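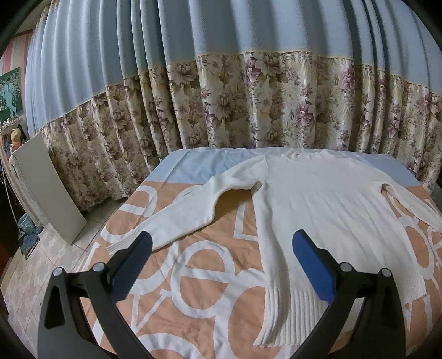 The white jumper on the bed, ready to fold.

Evening, December

Started on the knitwear after tea. The drawer has not shut properly since the clocks went back and I was tired of shoving it with my knee. Took everything out and piled it on the chair, then did it one at a time on the bed, which is the only flat surface in this flat big enough for a jumper with its arms out.

The white one went first. It is longer than I remember when it is laid flat, and the ribbed band at the bottom is wide, so the usual way of folding leaves a thick lump at one end. I tried it three ways. Sleeves straight across the back and then in half gave the lump. Sleeves folded down along the sides and then in thirds was better. Rolling it was no good at all, it came undone as soon as I put it down. Settled on thirds, hem in first, neck on the outside. Wrote it on the inside of the wardrobe door in pencil, as I will have forgotten by spring.

The letters bedspread is back on. I had put it away in favour of the grey, but the grey is in the wash and I find I prefer the orange in winter. Mum always said it looked like a shop sign had fallen over. White knitting shows up well on it, at any rate, and I could see there was a bit of fluff to pick off near one cuff. Did that with tape.

Total once I had finished: 16 jumpers and cardigans, and I wear perhaps four. Put three in the bag for the charity shop. The brown Ketico cardigan with the stretched pockets, the green one that itches, and the navy V-neck from when I worked at Somogyi and had to look smart for the front desk. I held on to the navy for a while before it went in. It still fits. But I have not had it on since I left and I don't see myself wearing it to the allotment.

Found a small hole under the arm of the oatmeal one. Could be moth, could be that I caught it on the gate. I have put it in a carrier in the freezer to be on the safe side, next to the peas. It can stay there until the weekend and then I will darn it, if I can find a near enough wool. There was a card of beige in the sewing tin but it is too yellow.

Jihad Hourani rang at 7.30 while I had my arms full. He wants to know if I am still coming up for the few days after Christmas and whether I can bring the big casserole. Said yes to both. He says the back bedroom is cold and to pack accordingly, so the white jumper is staying on top of the pile and not going in the drawer. It will do for the train as well. He also went on for some time about his new boiler, a Hillent, which he says cost him £730 to have put in after the grant — I said that sounded reasonable, though I have no idea if it is.

Lined the drawer with fresh paper. I had meant to buy the Plumix cedar blocks, but they only had the lavender bags left and lavender gives me a head, so it is plain paper for now. The old lining was a newspaper page about a by-election, gone quite yellow. Read most of it sitting on the floor.

Drawer shuts now. Thick things at the back, thin at the front, cardigans down the left side with the buttons done up. The scarves still need doing, but they are in the hall and I had had enough by then.

Beans on toast for supper. Rain again. Must remember the bag by the front door goes with me in the morning, and ring the dentist, and get wool.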